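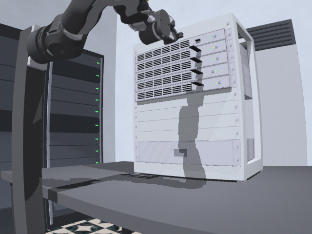
If a bill has passed the legislature, can the governor just sit on it until everyone forgets?

A governor can sit on it for a while, but there is a deadline, and what happens when the deadline passes depends on your state constitution. In most states an unsigned bill becomes law without a signature. In a few, if the legislature has already gone home, it quietly dies.

Posted in: Laws, Protests and Local Government

My longer version, as the person asking. Our state house and senate both passed the bill that requires a permit for any march of more than 87 people. (Why 87? I watched the hearing and I still couldn't tell you. I think somebody split the difference with somebody.) There have been marches against it in Trenby every weekend, and at the last one a man with a megaphone told us it was "as good as law." A woman with a better megaphone told us it was "dead on the desk." They were standing next to each other.

So I've read the one-line reply above, which a moderator stuck there from the old FAQ, and I'd like more than one line. Specifically:

When does the clock start? The senate voted 9 days ago and the website still says "enrolling," a word I had only met in connection with community college.

Does it matter that people are suing? One of the groups says they'll be in court the minute it's signed. Could they go now and save everybody the shoe leather?

And does a petition do anything at this stage? Ours has 3159 signatures, one of which is my dog's. I have been told this weakens our position.

Posted by marchingslowly, May 15, 2026

hemmin_road

The governor has to sign it or it isn't a law. That's basic civics. If she doesn't sign it then it's vetoed. Call her office and tell her not to sign.

Also you should look into whether the permit thing applies to parades because the Hemmin harvest parade has way more than 87 people in it if you count the band, and they have never had a permit for anything, including the fireworks.

Comment from marchingslowly: Thanks. The FAQ line seems to say the opposite about the signature, though?

Comment from hemmin_road: Well that's how it was when I was in school.

Kulap Chaimongkol

I spent two sessions proofreading bills for a legislature, which is a job that removes all the mystery from democracy and leaves you with the commas. I don't know which state you're in, so check everything below against your own constitution. Look for the article on the executive, or sometimes the legislative one, and a section called something like "Approval of bills" or "Veto." It will be short. The people who wrote it were paying for ink.

On the clock. It normally starts when the bill is presented to the governor, and presentment can come well after the final vote. "Enrolling" is the step between the two. Staff put together the final text with all the amendments in it, somebody reads it against the journal, the presiding officers sign it, and a person carries it down a hallway. In some places that takes an afternoon. In others it takes weeks, and if leadership is in no hurry to have the governor decide something, it can take longer than the typing would explain. So your 9 days may count for nothing yet. What you want is the presentment date. The bill's history page should show it as "presented to governor," "delivered to governor" or "transmitted." If you don't see a line like that, call the clerk of the chamber where the bill started and ask. They pick up the phone, and they are often pleased that the call isn't about parking.

Once it's presented, the governor can generally do one of these things:

Sign it.

Veto it and send it back with a message saying why. The legislature can then try to override, usually with some kind of supermajority. Look up the fraction for your state, and whether it's a fraction of all members or only of those who showed up. That second part has decided more overrides than any speech.

Do nothing. While the legislature is in session, doing nothing usually means the bill becomes law when the days run out. Governors use this when they'd like a bill to exist without a photograph of them near it.

Do nothing after the legislature adjourns for good. Rules differ most here. Some states give the governor extra days and then it becomes law anyway. Some allow the pocket veto, where silence kills it. Your two megaphones may each have grown up in a different state.

I'd also read the last section of the bill. It may say when the law takes effect. If it's silent, there's a default date in your statutes or constitution, often a set number of days after signing or after adjournment. A bill that became law this week might not apply to anyone's march until September. Or it might have an emergency clause and apply the minute the pen comes up. People at a rally rarely have this information, and I've noticed the people who wrote the bill don't always have it either.

On suing now. Courts mostly want an actual law and somebody who is harmed by it, or about to be. Lawyers call this ripeness. A lawsuit against a bill that could still be vetoed is likely to be tossed out for coming too early, and then the other side gets to say you lost in court. The group that's waiting for the signature is doing the normal thing. After it becomes law they can usually file before the effective date and ask for an injunction, an order that stops the law from being enforced while the case goes on. Some states do let the governor or the legislature ask the top court for an advisory opinion on a pending bill. Ordinary people generally can't request one, but you can write a letter asking the governor to, and it's a more interesting letter than "please veto."

On the petition. It has no legal force at this stage. It's a very long note to the governor. That doesn't make it useless, as governors' offices do tally mail, but I would send it in with a cover page giving the bill number and the word "veto" near the top, and I would take the dog off. Not on moral grounds. If one name is a dog, that's the name the local paper will print.

Separate matter: some states let voters put a newly passed law up for a referendum. That petition has its own form, its own deadline and its own rules about who may carry it around, and the signatures you already have won't transfer. If yours is one of those states, get the form from the secretary of state before you collect another name.

Comment from marchingslowly: This is great, thank you. I called the clerk. It hasn't been presented. She said it's "in the building," and wouldn't be drawn further. The dog is off the list, so 3158, and she's taking it fine.

Comment from Kulap Chaimongkol: "In the building" is more than I would have gotten. Ask again when the history page changes, and write down the date they give you – the deadline is counted from there, and some states skip Sundays when they count.

Comment from hemmin_road: So does it cover parades or not

Comment from Kulap Chaimongkol: Section 2 or wherever "march" is defined. If it isn't defined, the band should probably find a lawyer.

atside_reader

Adding one thing to Kulap's answer. Go by the enrolled text and ignore the version that was going around at the rallies. I had the introduced version bookmarked for our ordinance fight in Atside and argued against a paragraph for a month after it had been struck. The bill page should list them in order: introduced, amended, engrossed, enrolled. You want the last one. If it's a scan and the text is crooked, the clerk can usually email a cleaner copy.

Also, the number in yours may have changed. Ours went up and down so many times that the council president read the wrong one aloud at the final vote, and they had to come back and vote on it again the next month.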